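Robot Cell Technician, Ernuvis

Ernuvis is hiring a technician to look after one two-arm tabletop cell. The cell handles small household and office items and runs in a regular room with desks and daylight. Duties are setup, routine care and first-line repair.

The work at the start of a shift is homing both arms, checking finger alignment and resetting the items on the table, markers and their holder included.

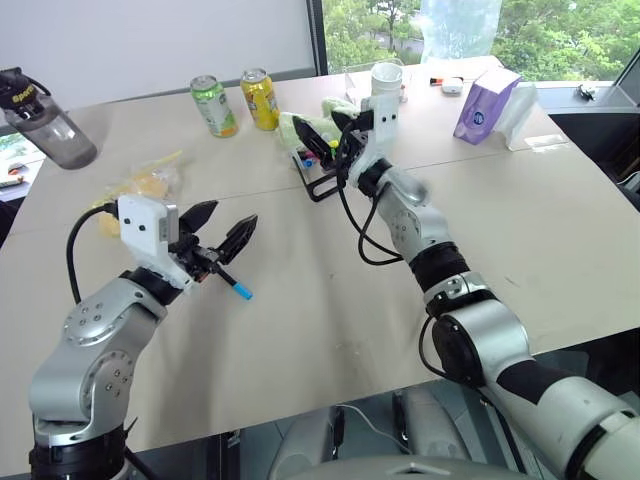
Gripper fingers are inspected every 60 operating hours and replaced when the grip surface is worn. Cables to the gripper housings are checked for rubbing at the same interval. The log for this cell stands at 1,941 hours. Faults are recorded in Sustano, our maintenance tracker, before any part is removed.

Camera calibration is repeated after every gripper change. Finger force is set per item, with thin plastic at the low end of the range.

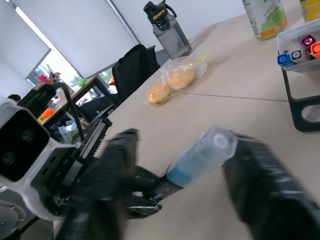 Jin, asked what takes up most of the week, put it down to cable routing and recalibration, and added that applicants should expect more time with a hex key than with a keyboard.

Required: two years of work on electromechanical equipment, safe lockout practice, and the ability to read a wiring diagram. Basic Linux is useful.

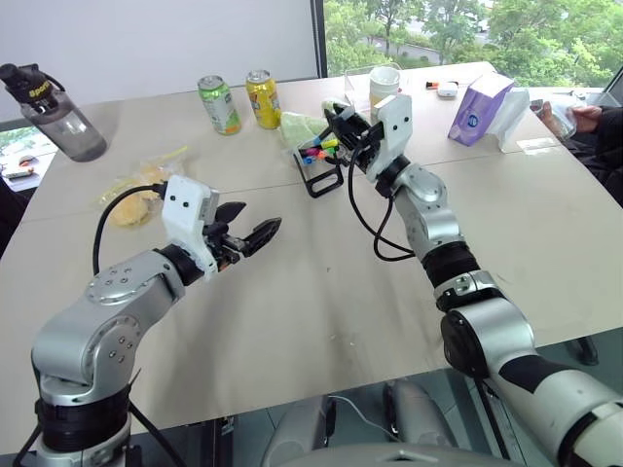 The contract runs 18 months, starting in November. Send a resume and a short account of one repair you carried out to the Ernuvis hiring desk, reference 348.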